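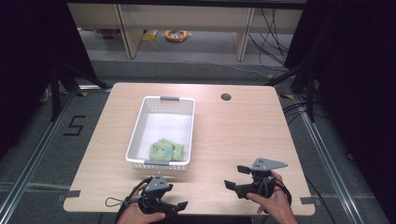 Home Research People Open calls Contact

The Hirus study looks at how well people can teach two-handed tasks to a robot without the robot being in the room. Our first result, from a trial with 6 people, was that demonstrations made with a pair of hand-held grippers could be learned from directly, but that habits differed a great deal from one person to the next. We now need more people. You would stand at a table with a black gripper in each hand and work through short jobs with household things, such as a soft toy and a white plastic basket. Each job is repeated until we have 100 good recordings from you, spread over 5 visits.

We are looking for adults who:
can stand for up to an hour, with breaks
have full use of both hands
have not worked with robots before

Left-handed people are very welcome — we had only one last time. Glasses are fine. Please wear sleeves that stay clear of the wrist.

Sessions take place at the Talpur building, second floor. Danish Bugti will meet you at the front desk and run the practice session, and you can stop at any point without giving a reason. We record the movement of the grippers and video of the table and your hands. Faces and voices are not kept.

You will be paid 300 euros on finishing all the visits, or a share of that if you leave early.

To apply, write to Rafia Ansari at the study office with your age, which hand you write with and the hours you are free. Applications close on 19 September 2022. Questions about how recordings are stored go to Ülle Dambrauskienė, same office.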